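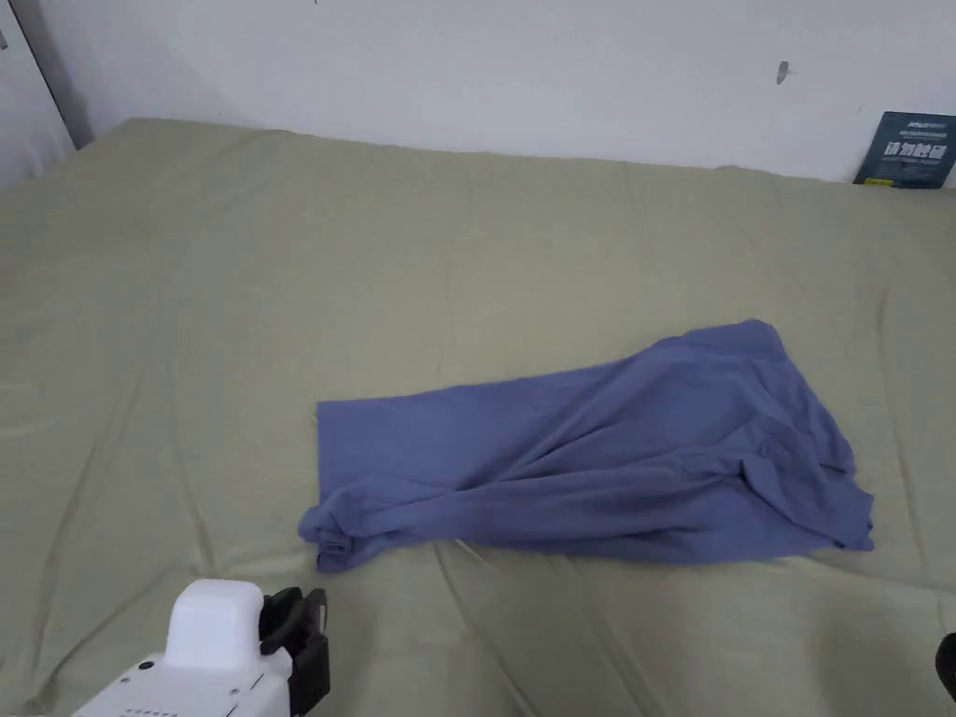
6/25/24 — folding, bed setup

Mostly shirts again. Macario wanted to go back to towels because towels make us look good, and I said no, anybody can do towels! A towel tells you where its corners are. A knit shirt in a heap is a whole other animal, and that's what comes out of a real dryer.

Where I've landed after 17 tries with the Vollora policy: 5 came out as something I'd put in a drawer. The rest were, um, rolled. It likes to make one good straight fold at one end and then lose the plot at the other, where the layers pile up and it can't tell sleeve from hem. (Neither can I half the time, but I can pick the thing up and shake it.) Shaking is really what we're missing. Karla has been saying so since January and I owe her a coffee.

Bed vs. table: I like the bed more than I expected. The fabric gives, so the fingers can get under an edge without jamming. But the sheet wrinkles too, and on two tries we pinched sheet along with shirt and dragged the lot. Blue on green is easy on the segmentation, so don't get excited about those numbers until we've done a white shirt on a white sheet. Zyanya, can you bring one?

Time per shirt is still awful. Best one was 221 seconds, and Burgi folded the same shirt in the time it took me to write that down. She asked if it could at least make the bed — no, not this year.

So can it do laundry yet? I'd say it can help with laundry if you're very patient and own only towels. I'd still rather have this than the old Huvis setup, which needed every shirt laid out flat first, and by then you've done the hard part yourself.

Next: slower approach on the first grasp, lift higher before letting go, rerun the two sheet grabs. Kyriaki has the logs.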